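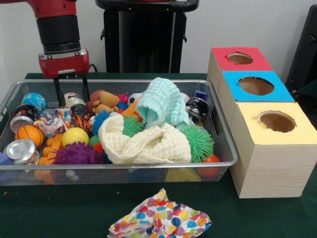
*The Kolville jumble with both waffle towels in. Good luck finding everything underneath.*

# kolville-jumble

G'day, and thanks for opening the README before the zip file (I never do). This is a small set of photos of one very full wire mesh basket, plus the labels for what's in it. Balls, plush toys, squashed drink cans, blocks, cloths, towels, the lot. I look after the labels and the naming rules, and Denise Heywood did the second pass on everything I'd labelled, including the ones I was sure I'd got right.

If you only want to grab the labels, they're in `labels/jumble.csv`. If you want to know why a tiger is filed under `plush` and a towel isn't filed under `cloth`, keep reading!

## What you get

- 481 photos, all JPEG
- 400 of them labelled, the rest left bare for anyone who wants to have a crack themselves
- 11 categories, listed further down
- 2 labellers (me and Denise)
- `notes/arguments.md`, a running list of things we disagreed about

The photos are in `photos/`, in no particular order. Please don't read anything into the file numbers, they got shuffled when I merged my folder with Denise's and I've never unshuffled them.

## The categories

I started with a much longer list and it was miserable. Every second object wanted its own row. Terence Pickering talked me into squashing it down, and the CSV is far nicer to work with now.

| label | what goes in it |
|---|---|
| `ball_sport` | the basketball-patterned one, the soccer ball, the football |
| `ball_plain` | single-colour smooth balls, shiny or otherwise |
| `ball_spiky` | the sensory balls, purple, green and blue, any size |
| `ball_globe` | the little blue one with the globe pattern, on its own |
| `plush` | anything with a face that you'd give to a toddler |
| `can` | drink cans, however flattened |
| `block` | blocks and bricks, any colour |
| `cloth` | the thin printed ones |
| `towel` | the waffle ones, mint and cream |
| `box` | the cardboard steps, one label per box |
| `odd` | everything else |

Yes, the globe ball gets a whole category. I'm fond of it, and it kept ending up in arguments about whether a map counts as a pattern. Easier to give it its own row and move on.

## Labelling rules

**If you can see any of it, label it.** A corner of block poking out at the side still counts as a block. I've been strict on this because the mesh lets you glimpse bits of colour right down at the bottom, and it's tempting to pretend you didn't. If you can tell the colour but not the thing, it goes in as `odd` with the colour in the `comment` column. There are a fair few rows that just say "yellow something", and I'm at peace with that.

**Cans are cans.** It doesn't matter if it's been crushed so flat it looks like a coaster. Use `comment` for the colours if they help, and don't guess at the brand. Liam Dunmore tried guessing brands for a whole afternoon in May and we had to bin the lot.

**Towels and cloths are separate.** I know, I know. The waffle towels are thick and sit on the pile like a doona, and they hide whole groups of toys. The printed cloths scrunch up and tuck into gaps. They behave so differently in a pile that lumping them together made the "what's hidden" column useless.

**Multicoloured things get `multi`.** Please don't write "orange blue white green maybe pink". Hedvig Dalen's spreadsheet brain would like one word per cell, and she's right.

**Plush toys: call them by animal only if you're certain.** The tiger is easy (stripes!). The tan one has been down as a bear and as a monkey, sometimes on the same day, so if you can't see its face properly, write `plush, tan` and leave it there. See `arguments.md`, which has more about tan plush toys than I'd like.
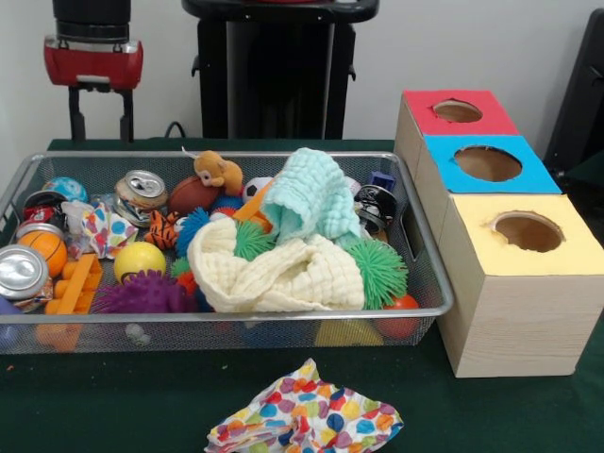

**The boxes get labelled back to front.** Red is `box_1`, blue is `box_2`, yellow is `box_3`. Each has a round hole in its top, and if there's something sitting across a hole, put `covered` in the comment. Don't label the hole itself. We tried that for a bit and ended up with a row for every hole, which told us a lot about holes and very little about anything else. The `box` rows only appear where the boxes are in view, obviously, so don't go hunting for them in photos that are all basket.

**Things on the table count too.** If a cloth is lying out in front of the basket, it gets its own row with `outside` in the `where` column. Same for a cloth inside with a matching print: two rows, one `inside` and one `outside`. The first version of the CSV merged them, and Denise found it in the first ten minutes.

## Columns

```
photo, label, colour, where, hidden, comment
```

`hidden` is `none`, `part` or `mostly`. I don't have a measured cut-off for these. `mostly` means I had to squint. If you want to redo them with an actual rule I'd be delighted, just put yours in a new column so the old ones survive.

`colour` is spelled with a u. There is an open issue asking me to change it and I'm not going to, sorry!

## Known problems

- Mint and one of the paler greens get mixed up in a handful of rows. I've fixed the ones I found.
- The spiky balls touching each other are sometimes labelled as one ball. Dennis Cropper sent a patch and I've merged half of it.
- Silver cans against silver mesh are a pain. I'd bet money we've missed some along the edges.
- The orange bricky thing is `block` throughout, but the comment says "foam" in some rows and "plastic" in others. Ignore the comment.
- A few rows still have the old labels (`soft`, `round`) from before the big squash. `scripts/relabel.py` sorts them out, run it once after you unzip.

## Adding to it

Pull requests very welcome, especially for the unlabelled photos. Do five or six, send them through, and Denise or I will have a look before you sink a weekend into it. Stick a line in `arguments.md` if you think one of the rules above is silly. I do read them, usually with a cuppa, and the towel rule came straight out of one.

Last tidied up: Tuesday, June 20, 2023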